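Chapter 9
Trying Out Grippers: What to Measure, and When to Stop

Before you start
You should have read the chapter on arm mounting and done the payload worksheet. Have a notebook. A paper one. The bench PC will be busy.

Most people pick a gripper from a catalog. Stroke, force, weight, price, done. Then it sits on the arm for a week and somebody finds it can't pick up a washer off a flat table. The numbers were right. They were just the wrong numbers for the job.

So this chapter is about trials. Short ones, done on your own arm with your own parts. By the end you should be able to:

– write a test set of parts before you touch any hardware
– run two or more grippers through the same set and get results you can compare
– tell a gripper fault from a camera fault or a controller fault
– write it up on one page

The running case
We use one case all the way through. Busance packs small hardware kits: hinges, brackets, bags of screws, a plastic hand pump. Sorcha Mulligan ran the trial there, with Enda Cullinane on the controller side. Two candidates. The Flalta, a plain parallel jaw with flat pads. The Stovik, a hand with jointed fingers. Same arm for both, same Hanrahan controller, same table.

300 picks each. The first attempt at the trial was thrown out after 85, when Enda noticed the speed limit had been left at a different value for the second gripper. Nothing wrong with either one. But the results could not be put side by side, so out they went. Start over. It hurts, do it anyway. Their log for the second attempt begins December 18, 2021, and is the one we quote from.

Words you will need
Stroke: how far the jaws open. Measure it yourself, pads on.
Pinch: grip at the tips only.
Wrap: grip where the finger segments close around the part.
Reach-in: how close the fingertip can get to a wall or bin side before something behind it hits first. Often left out of the data sheet.
Drop: part leaves the gripper before the place point. A part placed crooked is not a drop, log it seperately.

Why reach-in comes first
A fingertip can be slim and still be stuck behind a bulky palm. You won't see that on a front-on drawing. You see it from the wrist, looking along the hand, where the housing and linkage take up most of the veiw.

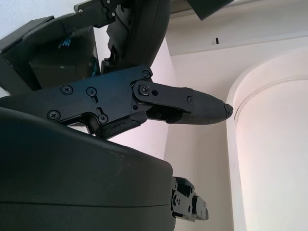 Photo: Wrist camera, trial bench. Courtesy of Sorcha Mulligan.

Look at how much sits behind the tip. Big rounded housing, frame plate, knuckle link, and only then the textured pad with the small nub at its end. When you measure reach-in, measure from the nub and not from the pad. Then bring the hand toward a bin wall at the angle you plan to use and note which bit would touch first. Tip, knuckle or housing. Write it down for each angle. Slow speed, hand on the stop.

Also check the pads and screws before the first pick and again at the end. Use the same driver both times. A loose pivot gives you sloppy pinches, and you'll blame the camera for it.

Where the camera fits in
A wrist camera is good for close work and bad for planning. The fingers block part of what it sees, and a different gripper blocks a different part. So if you swap grippers you have changed the camera test too. Busance kept an overhead camera fixed for part location and used the wrist one for checking grips only. We'll do the same in Section 9.2.

Warm-up questions
1. Your part is a flat bracket lying against a bin wall. Which do you measure first, stroke or reach-in? Why?
2. A trial of 400 picks is split over two grippers, and the controller gets an update halfway through the second set. What can you keep?
3. List three faults that would look like a weak grip in the log but aren't.

Answers to odd-numbered questions are at the back. Section 9.1 starts with the parts list.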